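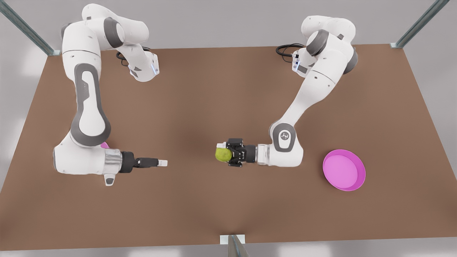 Slide 1 - Title and the task

Speaker: Khalil Nassar. Forty minutes with questions. Leave the slide up while people sit down.

Title as printed in the programme: "Can it tidy a table yet? Two-arm handling from simulation to the shop floor". Short answer for anyone leaving early: one table, known objects, yes. A kitchen, no.

The task on the slide is ball into bowl. Simulated cell, two arms on the back edge of the table. The green ball is already in one gripper, the other gripper is closed down to nearly nothing and holds nothing. The pink bowl is empty. Ask the room which arm should do the placing. Most people will say the one with the ball. Come back to this on slide 4.

Slide 2 - Why such a dull task

A ball has no handle and no preferred grip direction. It rolls if released a few millimetres too high. The bowl has a rim, so the fingers need clearance on the way in and again on the way out. Those two facts cover a fair share of what goes wrong when a machine puts cutlery in a drawer or bearings in a tray.

Household version: putting fruit in a bowl. Shop-floor version, from the Stumcombe line: loading small round parts into a dish before washing. Same motion, different tolerance for dropping things.

Slide 3 - What was measured

2000 simulated trials, split evenly: 1000 with a single arm doing the whole job, 1000 where the ball could be passed between arms. Start positions drawn at random from the same set for both halves.

Results for the passing half: 739 completed without the ball touching the table outside the bowl. 165 failed at the handover. The remainder failed at approach or release; breakdown is in the handout, do not read it out.

Say clearly that a trial counts as failed if the ball comes to rest anywhere other than in the bowl. We did not give credit for near misses. Earlier Clorkadia figures did, so the two sets cannot be compared directly.

Slide 4 - Handover or not

Back to the opening question. Grippers facing each other across a gap looks like the start of a handover, and it is a sensible pose for one. But the bowl in that layout sits beside the elbow of the arm that has the ball. To place it directly, the arm must fold back on itself. The planner can do this. It is slow and passes close to the joint limits.

The alternative is to hand over, then reach across with the free arm. Shorter joint travel, but now two arms share a small volume and the second arm has to get past the first. Handover adds one grasp and one release, and every grasp is a chance to lose the ball.

No general rule came out of this. Lu, our planner, picks by estimated path cost and often picks badly when the bowl is near an elbow. We are changing the cost term. Expect a question on this.

Slide 5 - What simulation leaves out

Cables. They are drawn in the model as fixed shapes, and on a real cell they move and catch.
Surface friction, set to a single value across the whole tabletop.
Softness of the ball. The simulated one does not give much.
Lighting. A flat matte table with soft shading is kind to any vision system. A steel bench under strip lights is not.
Other objects. Real tables have post on them.

Pause here. People from the shop-floor side usually want to add to this list, and it is worth letting them.

Slide 6 - Cost of being wrong

In a factory a dropped part is picked up by the next shift, or scrapped. The cell is fenced and the parts arrive in a known place. A success rate well short of perfect can still pay if the cycle is short and a person clears the faults.

At home there is no one on the next shift. The person who bought the machine is also the fault clearer. Vistik ran its kitchen trial on this basis in September and the households stopped using it when clearing faults took longer than the tidying did. Keep this to one minute - the full write-up is theirs to present.

Slide 7 - Where that leaves us

Shop floor: ready for narrow jobs with fixed parts and a fixed container.
Home: ready for demonstrations.
Next for us: the same task on the real cell, same start positions, cables included. Then two balls. Then a bowl that has been nudged after planning.

If time is short, skip slide 5 and go straight to 6.

Talk given Thursday, March 21, 2019. Contact: Khalil Nassar, Stumcombe | Back to top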